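3.2 Cups and holders

The second group of items covers drinkware that is served in a separate holder. Such holders are common in offices and meeting rooms where thin cups are used for hot drinks, and they were named by many of the people who answered our October survey. Of the 200 replies, almost half mentioned a holder of some kind, usually with the complaint that the cup was hard to take out again once it had been filled.

We chose a plain pairing for this group: a white cup without a handle, and a dark brown round holder with a circular base and thin wire loops. The open loops leave most of the cup wall exposed. Awwad and Srour (the Akl study) used closed sleeves, which hide the wall and leave only the rim to hold. Their times for removal were longer than their times for insertion in every age group, and we wanted to know if the same would be found with an open holder.

Holders were tested singly and in pairs. In the paired layout the two holders stand side by side and touch, as they often do on a tray or a crowded desk. This matters for the order of work. A cup lifted straight up clears its own loops without trouble, but a cup that is tilted early can catch on the neighbouring holder and drag it along. Hala Sayegh, who scored the sessions, recorded a drag whenever a holder left its starting place by more than 10 mm, whether or not the cup came free.

The table was the same for all items in the Sasitz set. It has a light wood-grain finish, and small strips of grey tape are stuck near the left and right front corners. The chair on the far side was left in place throughout. Figure 2 gives the paired layout with one hand tool at the top of a cup.
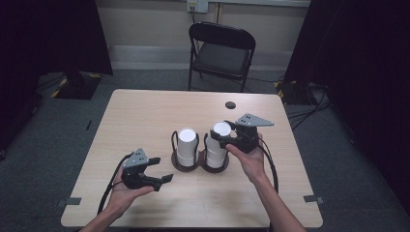
Figure 2. Paired layout: two white cups in dark brown wire holders, placed side by side on the tabletop.

Each cup was taken from its holder and put back, first on the left and then on the right. Participants were told to work at their own pace and were not told how to steady the holder. A trial ended when both cups were back in their holders and both hands were clear of them. If a cup fell over, the trial was stopped, marked as incomplete and repeated at the end of the block.

Cups were replaced when the rim had lost its round shape, as a bent rim sits higher between the loops and makes the next removal easier. Hugo Carrasco checked the rims between blocks against a card template. The holders were wiped after each block and checked for bent loops, and any holder with a bent loop was set aside. Results for the single and paired layouts are reported separately in Section 4.1.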